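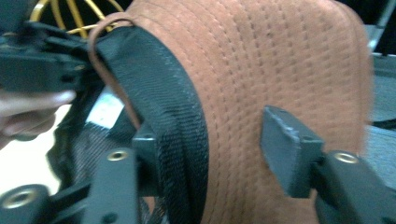
The kettle at Kuhlmann lives on a shelf above the returns desk, and I'd been in the building long enough for two mugs of tea before anyone would talk to me about grippers. Hats, yes. They'll talk about hats all day! Kuhlmann has been packing and sending them out of Tovport for 20 years, and the woman who runs the packing floor has been there for nearly all of it (she asked me to leave her name out, so I have).

"People think a hat's a simple thing to pick up," she told me. "You try it with gloves on. Then try it when it's suede and somebody's paid good money for it."

Suede is what she worries about most. Press too hard and the nap goes flat, and you can brush it for ten minutes and still see the mark. So when the firm decided that the sorting and boxing would go over to machines, bit by bit, she asked to be in the room. She got more than she asked for. These days she and the rest of her shift spend part of the week with a gripper in their own hands, picking up caps and putting them down again so the arms on the Prulton line have something to learn from.

I had a go myself and was terrible at it. You squeeze, the two fingers close, and you suddenly realise how much your own thumb has been doing for you all these years.

"First week, my wrist ached like anything," she said. "I told them so, and they changed the handle. That was the bit that won me round, if I'm truthful. I'd never had anything changed because I said so."

There are 9 people on the floor now, the same as before, though the jobs have moved about. Two have gone over to checking and repairs. One of the younger lads looks after the arms and has a laptop, about which he is teased without mercy. On a busy day 2,000 hats go out, and the plain boxed ones hardly get touched by hand any more.

Does she miss it? She had a long think, and a biscuit.

"I miss the talking. We used to stand in a row and natter. Now you're each at your own station with your own screen, and you have to save it up for break."

She's asked for the benches to be pushed back together before June, when the straw hats come in. The manager has said he'll look at the floor plan.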